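4.2 Open day demonstration

The simulated cell was shown to visitors at the Drosent open day on 16th May, running live on a wall display. Cinzia Longo led each session, with a short talk before the arm was started. 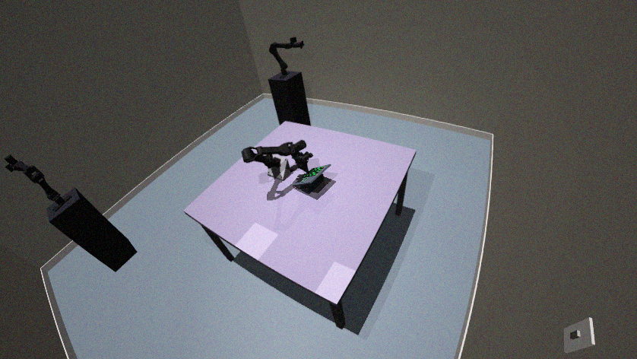 Sessions ran for 299 seconds, and visitors could ask for a restart at any point.

Figure 5. Simulated cell, overhead view.
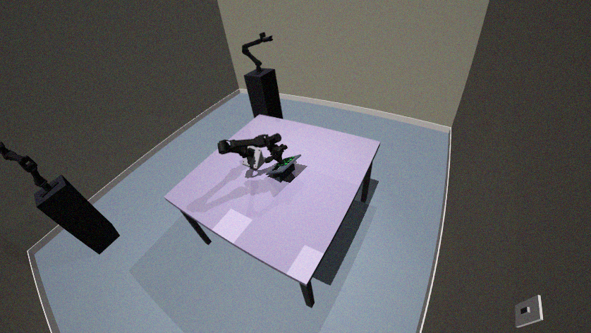 Longo felt the talk should come after the run, as people had more questions by then.

We kept the order as planned.
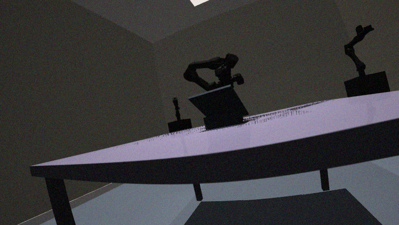
Visitors favoured different views. From low down the arms are nearly black against brown-grey walls, and several people asked for more light. The colour settings were left alone.

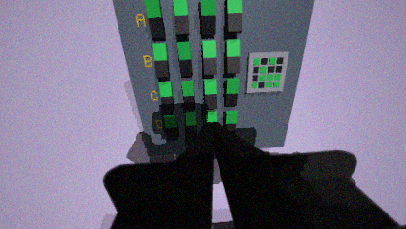 Comment cards were collected at the door and typed up the same week.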